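Does Your House Really Need a Declutter Coach?

Jovita Cisneros charges $200 for a first visit, and she would like me to know that people thank her for it. I asked how many. "Most," she said, and poured more coffee.

Cisneros runs Gandness, a home organizing business she started after leaving a job in insurance. Her pitch is that clutter makes us tired, short-tempered and broke. I asked where that came from. "From walking into houses," she said. Had she measured any of it? "You don't measure a feeling."

Maybe not, but you can bill for one. The full Gandness program lasts 22 weeks, and clients sign up for all of it in advance. I wondered why a hall closet should take until spring. Cisneros said the closet was never the problem. "It's the buying. I can empty a closet in a day. By February it's full again."

That struck me as a fair point, and also as an argument against paying someone to empty it.

I called one of her former clients, Volker Kleinschmidt, who finished the program last year. He liked her. He also told me his garage was "pretty much back where it was," apart from one shelf.

When I passed this on, Cisneros didn't seem bothered. "Volker stopped doing his Sundays," she said. The Sundays are 2 hours of sorting, every week, with no end date that I could find in her paperwork.
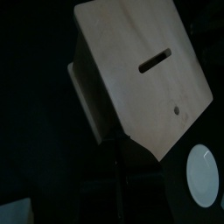
She was at her best on the subject of storage, which she mostly tells people not to buy. "A box is a way of not deciding," she said. "You put a lid on it and you feel done." I asked why, in that case, her website sells boxes. She laughed for a while. "People want them. They'll get them somewhere."

I left without booking a visit. My own closet is still full, and I know where everything in it is.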